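Skunurix log rotation: README

Skunurix rotates and compresses server logs on small office networks. It runs as a single service and keeps its settings in one file, skunurix.conf.

Requirements

A Linux host with 2 GB of memory. Root access is needed for the install only.

Setup

Unpack the archive, edit the log paths, and start the service. It listens on port 669 by default. Logs are rotated when they reach 100 MB, and old files are kept for up to 62 days. 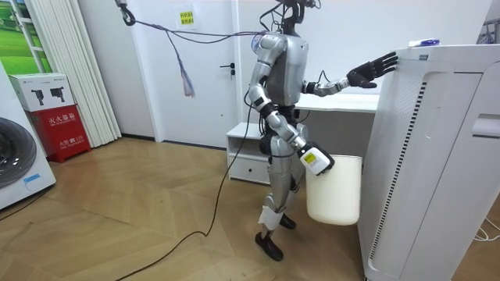
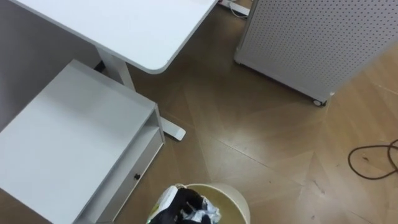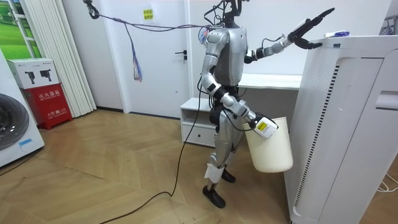
If a log is held open by another program, Skunurix skips it and tries again on the next pass. Skipped files are listed in skipped.txt.

Known issues

Paths with spaces must be quoted. Symbolic links are not followed.

Maintainers

Saimi Valtonen (code), Ilari Savolainen (packaging). Send patches against the main branch.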